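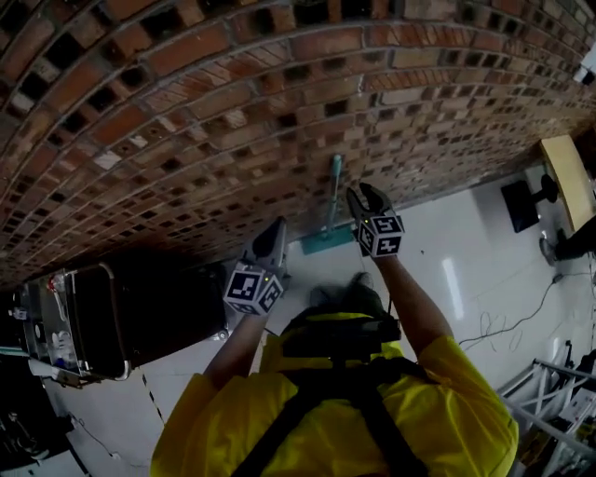
Salt staining on masonry, known as efflorescence, was the most common item in the Mendby building services inbox this spring. Water moves through the wall, dissolves salts in the brick and mortar, and leaves them at the surface as it evaporates. Perforated walls have more exposed edge than solid ones, so they take up and release moisture faster. A pale brick is not always a stained brick. In a mixed wall of rust, orange and tan, the odd beige unit may simply have been fired that way. Wipe it with a damp cloth. Salt disappears when wet and comes back on drying, while fired color stays put.

The Dokcombe test panels were laid in February with the Naciri lime mortar and left uncovered. After 11 weeks, six panels showed a light bloom, all on the bottom courses. Dry brushing removed it. Acid cleaners were not used and should not be used on lime joints.
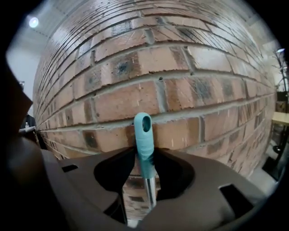

How soon can new brickwork be washed down? Wait until the joints have cured and the first bloom has been brushed off dry, then use clean water at low pressure, working from the top course to the base.

Brushed salt should be collected and removed from the floor. If it stays at the foot of the wall, the next wash carries it back into the lowest joints.
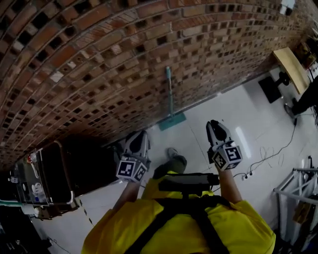 Mahmoud Soliman wrote in to say that the Drandska annex had the same bloom three years running, and that it stopped only when a leaking gutter was replaced. Check gutters, copings and ground drainage before ordering any cleaning product.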